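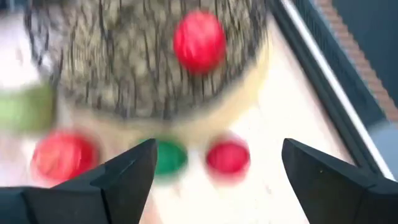

Red ball on a fibrous disk, May 2026

So the lineup for the Gostano spring show is out and I have been walking around my apartment with a big dumb grin ever since. Woo is opening. Vundomus is playing the finale. On the same night, on the same runway!

If you've been reading for a while you know I went to the January show by myself, stood behind a very tall man in a very tall hat, and still came home raving. That one had a string quartet and a lot of gray wool. I loved the coats and I could have napped through the music. A runway show lives or dies on its sound for me, and booking Woo tells me somebody over there wants people awake.

A quick word on Woo for anyone who only knows the one song from the radio. Go find the live version of "Paper Elevator," the one with the brass section. She starts it almost whispering and by the last chorus she's stomping so hard the mic stand moves. Now picture thirty models trying to keep a straight face and a steady walk through that. I can't wait.

Vundomus I'm a little more nervous about, because their last album is slow (gorgeous, but slow) and finales need a push. My guess is they go back to the early stuff. If they close with "Harbor Teeth" while the whole cast comes out for the final lap, I will cry in public and I'm fine with it.

The clothes! I almost forgot the clothes. Han-gyeol Min is designing the collection, his second for Gostano, and the preview sketches have these enormous sleeves that gather at the wrist and then flare out again over the hand. He told the Fovby newsletter that he started with his grandmother's rain jackets and kept making them bigger until they stopped looking like jackets. There's a yellow one in the third sketch that I would wear to the grocery store, to a wedding, to the dentist. My sister says it looks like a tent. My sister wears the same black cardigan every day, so take that for what it's worth.

Now for tickets. The hall holds 700 this time, way up from the 238 they squeezed in last January, so there's a real chance for regular people like us. Standing spots are $134, which made me wince, and then I bought one anyway before I'd finished wincing. Seats were gone by the time I got through the line. I was number 2000 and something in the online queue and sat there with my laptop on my knees, afraid to refresh, eating cereal out of the box.

If you didn't get one, Fovby is streaming the whole thing free, and their camera work last time was really good. They stayed wide for the walks and only went in close when there was some stitching worth seeing, which is all I ask. I may watch the stream again when I get home just to see the shoes, because from the standing section you get hats and shoulders and not much else.

Things I'm still hoping for: a surprise duet, more pockets, and a decent coat check. The last one had a single rack and one poor girl running back and forth with everybody's umbrellas.

What am I wearing? No idea. I have a green velvet blazer that sheds and a pair of silver boots I can stand in for two hours, maybe two and a half. Probably both together. Tell me in the comments if that's too much, and let me know if you're going so I can wave at you from the back!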